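Why I stopped to buy boxes
Anderson Queiroz

When I moved to Ganen, I paid almost 400 dollars for storage. Every box had a label, and I still could not find my keys.

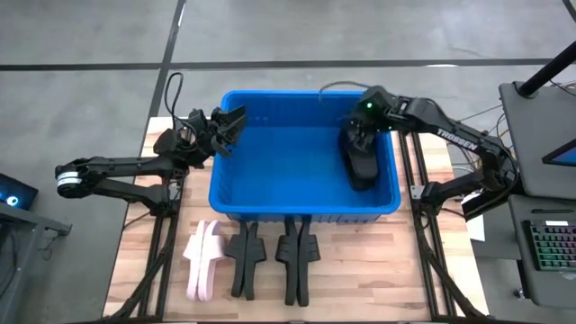 A blue bin on a wooden tabletop.

My opinion is simple: we should own less before we organize more. A box lets us delay the decision.

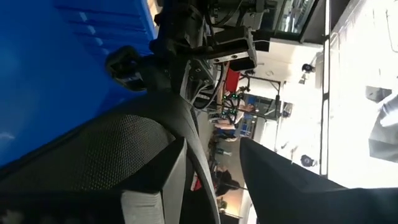 In June I gave away 56 books and most of my kitchen. My sister told me I would regret it. I miss one book, the grammar, and the library has it.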